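# How Does a Company Find Its Office?

*A page for young readers from the Dekbridge Property Learning Desk*

Many grown-ups go to work in an office. Most of the companies they work for do not own the building. They pay money to use it, in much the same way that a family may pay rent for an apartment. Offices, stores and warehouses that are used for business are called **commercial real estate**.

## Who is who?

There are usually two sides when a company rents an office.

The **landlord** owns the building. The landlord looks after the roof, the elevators and the front doors.

The **tenant** is the company that moves in. People in the property business also call the tenant the **occupier**, from the word "occupy," meaning to fill a space.

Each side may have a helper called a **broker**. A broker knows which buildings have space to rent and what a fair price might be. The tenant's broker works for the tenant, and the landlord's broker works for the landlord.

## The story of one move

Arel is a company that designs maps. Its office in the town of Terau had become too small. Desks stood in the hallway, and the meeting room was full of boxes. Arel asked a broker at a firm named Sowa to help it find a new home.

First, the broker asked questions. How many people work at Arel? Do they come by bus, by bike or by car? Do they need quiet rooms? The answers were written down in a list called a **brief**.

Next, the broker looked for buildings that matched the brief and took the company to visit 3 of them. The first was too far from the bus station. The second had lovely windows – but the rent was too high. The third was on Dekbridge Road, with 2,738 square feet of space on one floor. That is a little more than half the size of a basketball court.

Then the two sides talked about the price and the rules. This is called **negotiating**. Arel wanted the landlord to paint the walls. The landlord wanted Arel to stay for a longer time. Each side gave up a little, and they reached an agreement.

## What is a lease?

A **lease** is a written promise between the landlord and the tenant. It says how much the rent is, when it must be paid and how long the tenant may stay. It also says who must fix things that break. Both sides sign it, and both sides must keep to it. Arel's lease began in January.

## Planning the inside
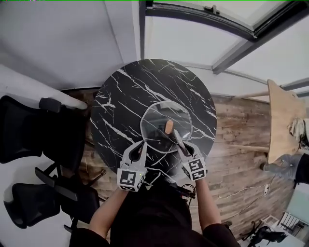 An empty office is only a floor, some walls and a ceiling, and the tenant must decide what goes where. A person called a **space planner** draws the rooms on paper and marks a place for each piece of furniture. Some of it is for working and some is for meeting other people. A round table, such as the black marble one with white veins, has no head or foot, so everyone sitting at it has an equal place. Office chairs need floor space too, and the planner leaves room to pull them out. The floor itself must also be chosen – wooden planks, carpet and tile all look and sound different when people walk on them.

## Words to remember

- **Landlord:** the owner of a building that is rented out
- **Tenant** or **occupier:** the person or company that rents the space
- **Broker:** a helper who finds space and talks about the price
- **Lease:** the written promise that both sides sign

## Something to try

Measure your classroom with a tape measure. Multiply the length by the width to find the floor area. Then draw the room on squared paper and plan an office for a company of your own.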